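Budgeting for a robot to pick from gravity flow racks: where does the money go?

Posted in Small Warehouse Help > Buying and Planning

Malsha Mridha
Hello all, and sorry in advance for the length of this, I never could write a short post. I look after the picking side at Nalow, a small firm sending out craft and household bits, and we have been told there will be money for one robot picking cell in the next budget, provided I can put a sensible figure on paper by December. We have flow racks already, the sort with the little wheels, and 113 totes going round on them in all. The owner has had a quote from Nutier for the arm and the grippers and seems to think that is the whole cost. I have a feeling it isn't! What else should I be putting down, and should I be budgeting for new racks as well, or can a robot work with what we have? Our goods are mostly in bags, if that matters. Any help gratefully received, even if it's only to tell me what you forgot.

Shanthi Gamage
Hello Malsha, and don't apologise, mine will be longer. I did the planning for ours at Ullura and I can tell you the arm was the easy bit, because somebody sends you a price and you type it in. Everything round the arm is where I came unstuck.

Start with the racks, and go and stand in front of yours with a cup of tea before you ring anybody. Look at how much room there is between the top of a full tote and the shelf over it. A person tips their hand and wriggles in without thinking, but a gripper needs space for its fingers and for the wrist behind them, and then needs to come out again holding something. We ended up moving shelf levels on 6 bays, which wasn't dear in parts but took far longer than I had allowed for, what with emptying everything first and putting it all back again.

Then look at how the totes sit when they reach the front. Ours liked to stop at a slant, and a picker doesn't care but it makes life harder for the machine. Side guides are cheap, so put them in from the start.

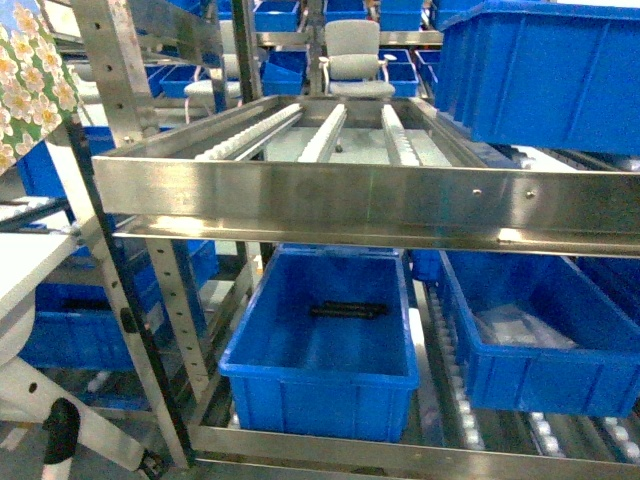
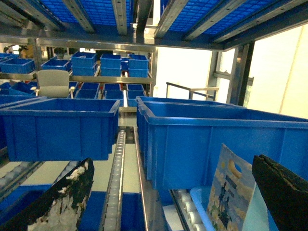 Blue bins and roller tracks in both, and it's the spaces between things I'd want you to think about.

Now, bags. Yes, it does matter, I'm afraid. A floppy bag is a different job from a box, and clear or shiny wrapping is different again, as the cameras can struggle to make out where the edge is. Ask Nutier to try your own goods, and send them the horrible ones, the half-filled ones and the ones that slump in the corner of the tote. Please don't let anyone choose the samples for you. If they want to charge for the trial, I would pay it gladly and put it in the budget as a line of its own.

The other thing I left out was finger pads. They are a wearing part like brake pads on a car, and I had put nothing down for them at all. Ask what a pair costs, how long they last on work like yours, and whether you can fit them yourselves. I keep 2 spare sets on the shelf now and sleep better for it.

My list, for what it's worth: arm and grippers, rack changes, guides, guarding and the safety assessment, electrics, software and the yearly fee for it (do ask, it was in very small print on ours), training, spares, delivery, and a bit put by for the things neither of us has thought of. Do write back and say how you get on, I'd love to know!

Kanchan Shukla
Just get new racks, it's less bother. Nanayakkara do them.

Nusrat Gazi
I'd go gently on that, Kanchan, racks are a big spend and Malsha's may be perfectly good. We kept our old ones, cleaned the tracks and swapped the wheels that had stopped turning, and most of the bays were fine after that.

I agree with everything Shanthi says and would only add totes. If yours have been bought in over the years from different places, as ours had, measure them. Quite a few of ours were 7 mm wider at the rim than the rest and sat badly in the lanes once the guides went in, so we had to replace those, and it came out of my training money.

Also ask whether you could rent the cell for the first few months. It costs more in the long run, but it might be an easier thing to put in front of your owner, and you'd have proper numbers of your own for the year after.

Malsha Mridha
Thank you both so much, this is more than I had dared hope for. I'm off to measure rims in the morning, and I've asked Nutier about a trial with our worst bags. Will report back.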